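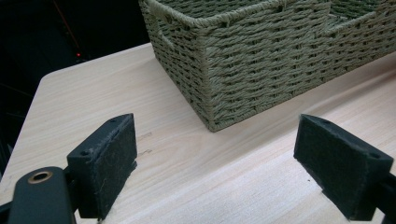
Dredier Hand-Held Gripper — Parallel Jaw Kit

Posted in: Kits & Builds > Grippers > Hand-Held

The Dredier is a two-jaw gripper you hold and work by hand. It comes from Notura as a kit of black plastic parts, brass bushings and hardware, and it goes together on a kitchen table or a shared shop bench with ordinary tools. You squeeze the trigger, the linkage arms swing in, and the jaws stay facing each other as they close. Let go and a spring opens them again.

People build it for two reasons. Some want a hand tool with the same reach and grip as the jaws on their robot arm, so they can try a task by hand before they program it. Others mount a small camera on the body and record what the jaws do. The kit includes a flat camera plate but no camera.

What comes in the box

33 plastic parts, bagged by step
12 brass bushings for the linkage and trigger
One pair of jaw blocks
Two sets of felt facings, adhesive backed
Return spring, screws and washers
Camera plate
Printed build guide

You supply a hex key set, a small arbor press or bench vise, and thread locker if you like to use it. Assembled weight is 538 g without a camera.

Bushings

All the main pivots in the arms run in pressed brass bushings. Start each one square in its hole and press it until the rim sits flush with the plastic. If it goes in crooked, push it back out from the other side and start over. Do not hammer them. A hammered bushing goes slightly out of round and the arm will bind on that side, which shows up as one jaw lagging behind the other.

We do not recommend oil on these pivots. A little dry PTFE lube is fine.

Jaws and facings

The jaw blocks screw on to the ends of the arms and come off without taking the linkage apart. The standard facing is dark felt, which gives some grip on smooth plastic and won't mark most finishes. It does wear. Edges start to fray and corners lift after a while, and the felt picks up lint. A second set is in the box, and the Lambrakis replacement pack has five more pairs. Clean the block with alcohol before sticking down a new piece.

For heavier items there is also the Rinach rubber facing, sold separately. It is thicker than the felt, so the jaws will not open quite as far with it fitted.
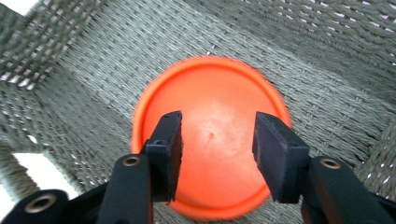 Jaws held apart over an orange disc on gray wicker.

Wide, flat items like lids and discs are easiest to take by the rim, or across the top if there is a raised part to close on. If the item is wider than the jaw opening, try tipping the tool and pinching one edge. Practice on light things first. The trigger has a long pull and it takes a few tries to get the feel of it.

Build time

Plan on one afternoon. The linkage is the slow part — leave the pivot screws a quarter turn loose until both arms are on, then snug them evenly.

Changes to the current version

Kits shipped after February 11, 2023 have a stiffer return spring and a trigger guard with more room for gloves. The arms and jaw blocks are unchanged, so older spares still fit. The new spring can be ordered alone.

Spare arms are sold as left or right. Check which one you need before ordering; they look alike in the bag.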